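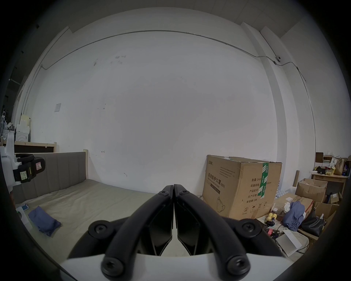 Sohail Paracha möchte vor dem ersten Punkt wissen, ob das Bett in dem Zimmer bleiben soll oder ob man es beim Ausräumen gleich mitnimmt. Er meint, man könne über die Kartons erst reden, wenn das klar ist.

Protokoll der Hausversammlung Teltport 51
12. November 2022, Beginn 16 Uhr

1. Bett
Nach kurzer Aussprache wird beschlossen, dass das Bett mit dem grauen gepolsterten Kopfteil im Zimmer bleibt. Das Zimmer wird ab jetzt als Gästezimmer geführt. Das Regal aus hellem Holz hinter dem Kopfteil kommt heraus, damit man das Bett näher an die Wand schieben kann. Das Angebot von Wekano für ein neues Bettgestell wird nicht angenommen. Bettwäsche für Gäste wird im Flur aufbewahrt.

2. Schutzmasken
Es geht um den großen Karton an der Wand, mit dem grünen Klebeband. Auf dem Karton ist als Menge 2400 aufgedruckt. Vorgeschlagen wurde, die Masken an die Praxis im Vorderhaus abzugeben. Dagegen wurde gesagt, dass zuerst das Haltbarkeitsdatum zu prüfen ist. Der Karton bleibt bis dahin geschlossen und wird in den Keller gebracht — auf eine Palette, nicht direkt auf den Boden.

3. Offene Kartons und kleine Sachen
Die Parteien, denen die offenen Kartons gehören, schreiben ihren Namen darauf. Frist ist acht Tage. Was danach ohne Namen steht, wird zum Tauschregal gebracht. Das gilt auch für die Beutel und Taschen und für die Sachen auf dem kleinen Holztisch (braune Papiertüte, Glas mit gelbem Deckel und so weiter). Die Tennisbälle kommen in die Kiste für den Hof. Das Trinkwasser in Flaschen wird in die Gemeinschaftsküche gestellt.

4. Bücher und dunkler Schrank
Der dunkle Holzschrank bleibt vorläufig, wo er ist. Die Bücher darf man bis zum Räumtag durchsehen und mitnehmen. Es wurde gefragt, ob der Schrank verkauft werden kann. Wird vertagt, weil die Eigentumsfrage nicht geklärt ist.

5. Verpackung
Die weißen Schaumstoffblöcke in der Ecke nimmt die Firma Paulík mit, wenn sie ohnehin den Sperrmüll holt. Eine Partei bittet, zwei Blöcke für einen Umzug im Mai aufzuheben. Einverstanden, aber Lagerung in der eigenen Wohnung.

6. Wand und Kabel
Die große Wand wird neu gestrichen, die Flecken im oberen Teil stören. Vor dem Streichen muss der Zettel abgenommen werden. Das graue Kabel soll in einen Kanal von Triline gelegt werden, falls die Elektrikerin zustimmt. Über die kleine Kamera oben an der Wand gab es eine längere Diskussion. Mehrheitlich wurde entschieden: In einem Gästezimmer soll keine Kamera hängen, sie wird vor der ersten Belegung abmontiert.

7. Kosten
Für Farbe, Kabelkanal und Abholung wird Geld aus der Rücklage genommen, die Obergrenze ist 4.000 Euro. Drei Angebote für die Malerarbeit sind einzuholen. Sohail Paracha übernimmt das und berichtet in der nächsten Versammlung.

8. Verschiedenes
Der Schlüssel zum Zimmer hängt wieder am Brett im Flur. Wer ihn ausleiht, trägt sich bitte in die Liste ein. Die Frage der Fahrräder im Durchgang wurde aus Zeitgründen nicht mehr behandelt.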